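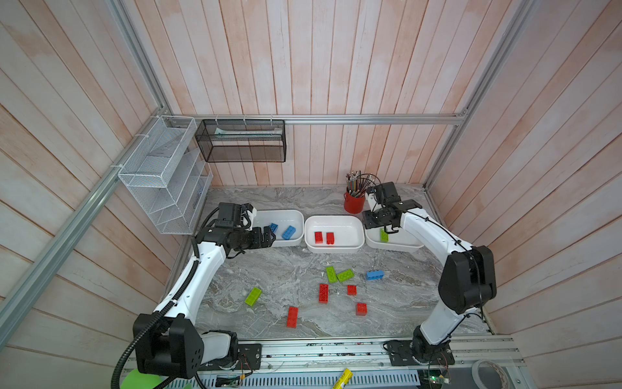
Un robot peut apprendre à ranger en copiant. C'est ce qu'on appelle l'apprentissage par imitation. Dans le projet Rasa, Solange Peixoto et Boyang Liang ont voulu savoir combien d'exemples il lui faut.

## Montrer d'abord

Une personne guide les bras du robot et trie des briques par couleur. L'ordinateur garde tout : les mouvements et les images des caméras. Un tri complet s'appelle une **démonstration**. L'équipe en a enregistré 1037.
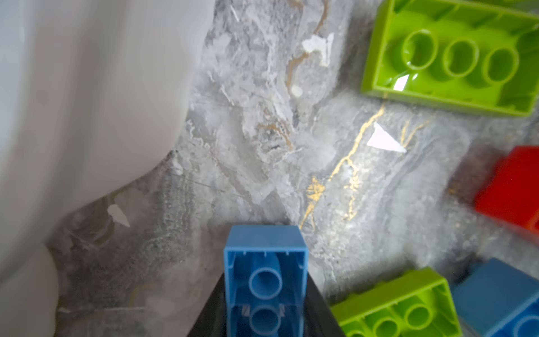 Ensuite, un programme étudie ces enregistrements. Pour chaque image, il essaie de deviner le mouvement que la personne a fait. Quand il se trompe, il se corrige un peu, puis il recommence.

## Comparer

Les chercheurs ont entraîné trois programmes : un avec 259 démonstrations, un avec 713 et un avec toutes.

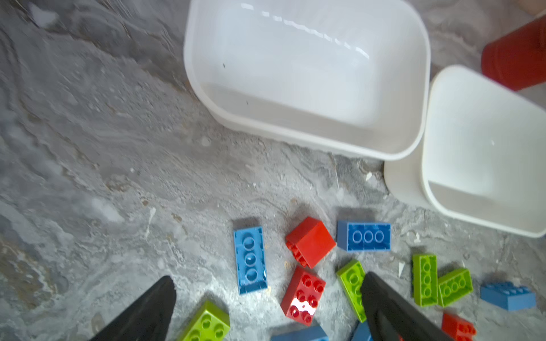

Pour comparer, il faut des essais difficiles. Si les briques étaient toujours bien alignées, le robot pourrait répéter le même geste sans regarder. Ici, elles sont en désordre devant les bacs : certaines montrent leurs plots, d'autres leurs tubes creux. Le programme doit reconnaître une brique bleue dans les deux cas.

## Le résultat

Le premier programme ratait souvent les briques retournées. Le deuxième en attrapait beaucoup plus. Le troisième faisait à peine mieux que le deuxième. L'équipe cherche maintenant quelles démonstrations sont les plus utiles.

**Plot** : petit rond en relief sur le dessus d'une brique.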